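Rinov to release Vogler's second feature, The Plustach House, in UK cinemas

09/01/2025

Distributor Rinov has acquired UK and Irish rights to The Plustach House, a ghost story set in a boarding school during its last winter before closure. The film opens in August on 256 screens, with previews in six cities the week before.

The story follows a music teacher who stays on over the holidays to catalogue the school's instruments and begins to hear lessons going on in the locked east wing. Most of it takes place over eight nights. There is very little blood and almost no score – the sound team worked mainly with recordings made inside the building where the film was shot.

The Plustach House is produced by Itix and directed by Vogler, whose first feature was a drama about a ferry crew. It was shot in 35 mm black and white, apart from one sequence near the end, and runs for 104 minutes. Dialogue is in English and German, with subtitles.

Rinov will also publish the shooting script as a paperback, with storyboards and notes on the locations. A limited edition of 3594 copies will include a map of the school as it appears in the film.

Cinemas wishing to book the film can request a screener from the Rinov bookings desk. Posters and a two-minute trailer will be sent out in the spring. The film has not yet been rated.
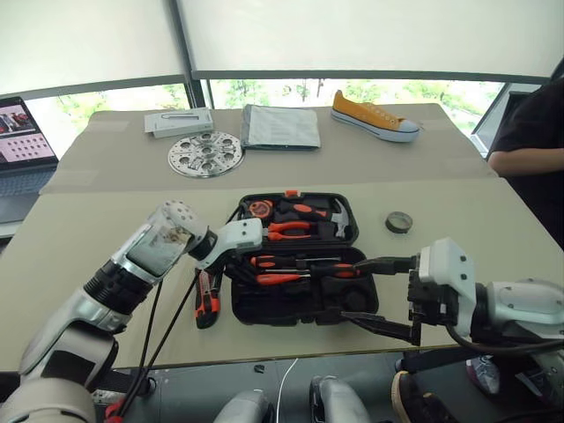 Bastian Bauerfeind said the ghosts had been written as pupils first, with names, timetables and bad marks, and that he hoped audiences would come out feeling sorry for them. He added that the ending had been changed once, quite late, and that he preferred the version now going into cinemas.

Press screenings will be held in London, Leeds and Dublin. Requests for interviews and stills should be sent to the Rinov press office.

ENDS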